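Frontage Is the Wrong Unit for Sidewalk Bills
By Wyn Prosser

Most cities that charge owners for sidewalk repair charge by the linear foot of frontage. The method is old, it is easy to administer, and I think it should be dropped. Ollis is about to renew its repair ordinance on the same basis, with a higher rate and a longer payment schedule. Neither change addresses the fault in the formula, and the council should fix the formula before it argues about the rate.

Under the current ordinance an owner is notified of a defect, given time to repair it, and billed if the city has to do the work. The bill is the length of the property line along the street multiplied by a unit rate. The rate is reset every two years from the contract price. No other term appears in the calculation.

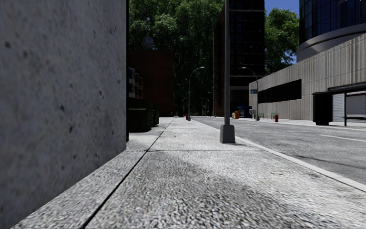
What frontage measures

Frontage is a proxy. When the first ordinance was written, lots were narrow and fairly uniform, and one lot's length of walk was much like another's. A foot of frontage stood for a similar area of pavement, a similar share of the foot traffic, and a similar benefit to the owner. Under those conditions the proxy was good enough, and it could be read off a plat with a scale.

The conditions no longer hold. The assessment roll now has 3,698 parcels, and they include corner lots billed on both sides, flag lots with a driveway's width on the street, and combined commercial parcels that run the length of a block. The corner lot pays for two walks and receives the same mail as its neighbor. The flag lot pays for almost nothing, although its residents use the same sidewalk to reach the same bus stop.

Joni Niskanen, who prepared the public works memo on the renewal, acknowledges the corner lot problem and proposes a discount of 4 percent. I have read the memo twice and can find no derivation for that number. A discount without a derivation is an adjustment to complaints, and it will be adjusted again when the complaints resume.

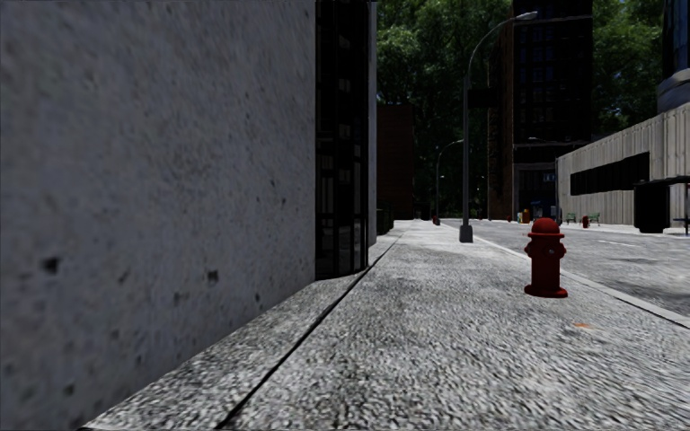
A sound charge should track two quantities: the cost of keeping the walk in usable condition, and the benefit received from it. Frontage tracks the first only loosely, leaving out width, subgrade, tree roots and vehicle crossings. It tracks the second hardly at all. Consider a tall concrete wall running beside the pavement, with a narrow section of dark glass at its far end. For billing purposes every foot of that wall is equal to a foot of shop entrance. The walk beside it may serve mainly people going somewhere else, and if so its upkeep is closer to a general public cost than to a service delivered to the parcel. The ordinance has no way to say this. It has one input, and the input is length.

The incentive problem

The usual defense of owner billing is that it encourages maintenance. I doubt that it does much of this. Slabs fail mostly from causes the owner doesn't control: utility cuts, poor compaction, street trees planted by the city, delivery trucks mounting the curb. An owner can seal a joint and keep a downspout off the walk. An owner can't recompact the base under a trench that a utility closed badly.

What owner billing does encourage is delay. A single repair order is cheaper to contest than to pay, and the appeals calendar reflects that. Soledad Ocampo, a former hearing officer, described the process to me as a queue with paperwork. While an appeal is pending the slab stays as it is, sometimes with an asphalt wedge against the raised edge.

Delay also raises the unit price. Trutico, the current contractor, mobilizes separately for each cleared order, so crews may visit one block several times in a season.

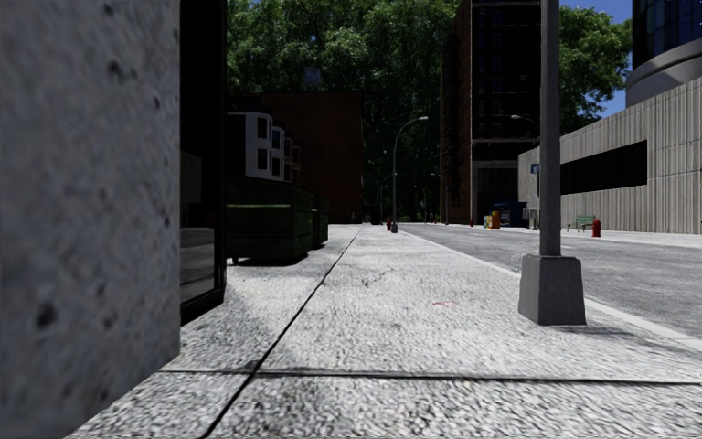
The same block could be done in one visit if the city scheduled by segment and paid from a common fund. Formwork, saw cutting and traffic control would be shared across all the slabs on the segment. The contractor could order concrete in full loads. Inspectors would sign off on a block at a time, and the record would describe the condition of a continuous route, which is the thing a person in a wheelchair needs to know.

What to do instead

I would replace the frontage bill with a small annual charge on every parcel, set in two parts. The first part would be flat and would cover the base network. The second would vary with trips generated, using the land use classes the city already applies to its street fee. No new survey is required. The parcel data sits in Flitel, the city's asset system, and the land use codes are attached to it.

Damage with a known cause should remain the responsibility of whoever caused it. If a utility cuts the walk, the utility restores it to the nearest full joint and warrants the work. If a driveway carries loads beyond its permit, the permit holder pays. These are ordinary claims and they don't need a frontage formula.

Arwel Craddock has argued in these pages that a universal charge makes careful owners subsidize careless ones. The objection has weight where condition depends on care. For sidewalks the dependence is weak, and the larger subsidy runs the other way now, from long parcels to short ones. He also objects that annual charges tend to rise. So do unit rates. A charge that appears on every bill at least gets looked at every year.

Transition is the harder question. Owners who paid for new slabs recently will object to paying again, and they will have a case. A credit that declines over 11 years would cover most of them, and it can be calculated from existing invoices. The credit should follow the parcel when it is sold.

The renewal goes to a vote in August. If the new formula can't be drafted by then, the council should extend the existing ordinance at its present rate for one year and leave the discount out of it.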